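# Surface Care in Shared Study Rooms: Project Report

Submitted by Rozália Jireš, November 15, 2024

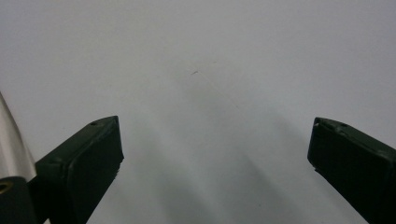 The project examined how pale work surfaces in the Murín study rooms are kept clean between bookings. Students completed 170 short surveys, and 20 tables were inspected in August. Most marks were light scuffs – few required more than a damp cloth. The report recommends a weekly wipe-down and a supply budget to be set by the Murín office.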